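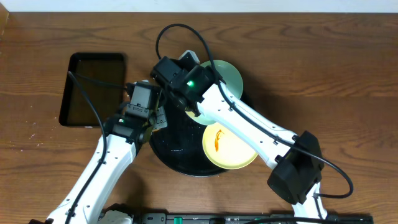 Celina Zawadzka wants to know why wooden tables have wavy lines on them, and whether somebody drew them there. Great question, Celina! Nobody drew the ones on real wood. A tree did!

Every year a tree grows a new layer just under its bark. In spring it grows fast and makes light-colored wood. Later in the summer it slows down and makes darker, tighter wood. Light, dark, light, dark, year after year! If you cut straight across the trunk, you see those layers as rings.

But a tabletop is usually made from boards cut the long way. Now the saw slices through the rings from the side, and they show up as long stripes. Trunks are never perfectly straight (they bend, they lean, they grow around branches), so the stripes wiggle too. We call this pattern the grain.

Want to try it? Roll out 3 colors of clay, stack them, and roll them up like a jelly roll. Cut one end straight across and look for the rings. Then slice the rest the long way. Stripes!

Next time you set out the dishes, run a finger along the table first. On some tables you can feel the grain as well as see it.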